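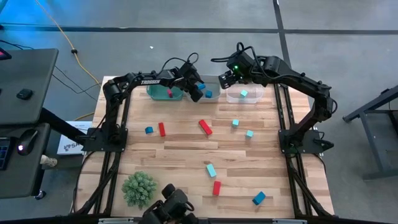
Interline notes, December: connection times at Nodton

Search this site
Search

Filed under: Work diary / Ticketing and transfers

Up before six to catch the fare feed reload. Plaltau had pushed the new rail timetable overnight and the coach side was still on the old one, so every through itinerary via Nodton was priced against departures that no longer exist. Rolled the rail data back and left a note for Phyllis Cropper, who handles the Pickering contract.

The underlying fault is the minimum connection time. We hold one value per interchange. Nodton needs two: four minutes for rail to rail on the same platform, and something longer for rail to coach, where the passenger has to cross the forecourt. The planner takes the lower figure and sells transfers a person with a suitcase will miss. Pulled the bookings for the month and found 91 with a rail to coach transfer under the limit Pickering uses in its own system. All of them were issued as a single ticket, so the rebooking liability sits with us.

Phyllis called at 10. Pickering will accept passengers on the next coach without a new fare if the ticket carries an endorsement code. Serero, which prints the tickets, has a free text field of 2 characters left on the stub. Two will do. She wants the code on reissues only, and I would put it on everything through Nodton until the table is fixed. Left open.

Afternoon on the table itself. Added a mode pair to the key, so the lookup now reads station, arriving mode, departing mode, and falls back to the old value when the pair is blank. Tests passed for rail. Coach to rail failed because Plaltau lists the coach bays as a separate station with no walking link. Added the link by hand. It will be overwritten at the next reload unless they load it at their end.

Still to do: send Plaltau the bay list, reissue the 91, ask Serero whether the stub code survives a mobile ticket. Ate lunch at 4.

Contact | Copyright, all rights reserved | Back to top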